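Home | Opinion | Local | Letters | About

Why I stopped buying storage

When I moved to Willham, my flat had 3 cupboards and I thought this was a problem. Every Wednesday I went to the Ovano shop and came back with one more box. After 7 months I had boxes inside boxes, and I still could not find my scissors.

I believe now that storage makes us keep things. A full shelf asks us to decide. A new container lets us wait — and we wait for years. 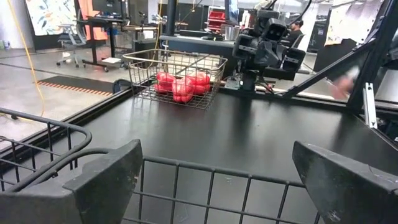

My own rule is simple: before I buy a container, I must empty one. It is slow work and I do not always enjoy it. I still like a plain wire basket, the kind with an open grid and a handle, as I can see through the sides what I am keeping. A closed box is too kind to my bad habits.

Related
Small kitchens in Raudsepp
The price of a spare room
Letters: my neighbour's garage

Contact | Copyright Fudidex | Back to top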